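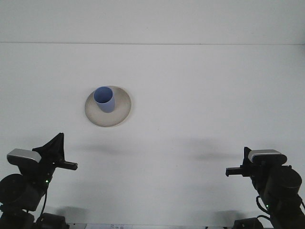

Bernadette Park wants to know whether she has to own a screwdriver. She has read the product page twice, she writes, and it says "minimal assembly," which in her experience means a Saturday gone and a bag of leftover washers.

Yes, one screwdriver. It comes in the box. There are leftover washers too, and we have given up trying to get the count right.

THE JATHOLM TWO-ARM TABLE KIT: THINGS PEOPLE ASK

What do I get?
Two small black arms, a camera for each, cables, clamps, a power supply, the screwdriver, and a printed guide that was proofread by someone in a hurry. You supply the table and the crockery.

Does it matter what table?
Less than the forums would have you believe. Pale and matte is good. Glass is bad. A card table will hold the kit, but it will also take part in every movement, and you will blame the arms.

Can it move a cup off a saucer?
That's the first exercise in the guide, and yes, once you've taught it. Use a plastic cup. Customers who start with their grandmother's china tend to write to us afterward, at length.

How do I teach it?
You guide the arms through the job by hand while the kit records, then you do it again, and again. Most people get something usable from 97 good runs. A good run is one where you didn't sneeze, change your mind, or stop to answer the door. Delete the others. Keeping them teaches the arms to hesitate, and they learn that faster than anything else.

Why two arms? Couldn't I do this with one?
Plenty of jobs, sure. Ellon, our one-arm kit, is still for sale and costs less. You'll want the second arm the first time you need something held still while something else happens to it. Lids, mostly. Everybody gets to lids eventually.

What does the green light mean?
Power. Only power. It doesn't mean the arm is calibrated, that it's listening, or that it approves of you. A page in the old guide suggested otherwise and we regret that page.

How much can it lift?
369 grams per arm with the arm partly bent, less at full reach. A full mug of coffee is a bad idea for two separate reasons.

Will it do my dishes?
No.

Will it do my dishes if I buy the Barbieri software upgrade?
Also no. Barbieri gives you better playback and a way to trim your recordings without starting over. It's worth having if you plan to stay at this past the first month. It costs 29 dollars a month, and you can cancel from the same page where you signed up, which we hear is unusual.

My arms were fine yesterday and miss everything today. What broke?
Did somebody wipe the table? Check whether the clamps moved. A shift too small to notice will do it. If the clamps are fine, look at the lamp. Then write to us.

Is it safe around children and cats?
The arms are slow and not strong, but they pinch. Unplug them when you leave the room. We have no advice about cats that a cat would respect.

Can I return it?
Within 29 days, in the original box. Please take your cup out of the box first. We have a shelf of them in the Flaltville office.

When is the bigger gripper coming?
November. We said November last year too, so mark it in pencil.

Jatholm Table Kits, Flaltville | Contact: use the form on the Support page | Page updated 10 June 2026 | © Jatholm | Back to top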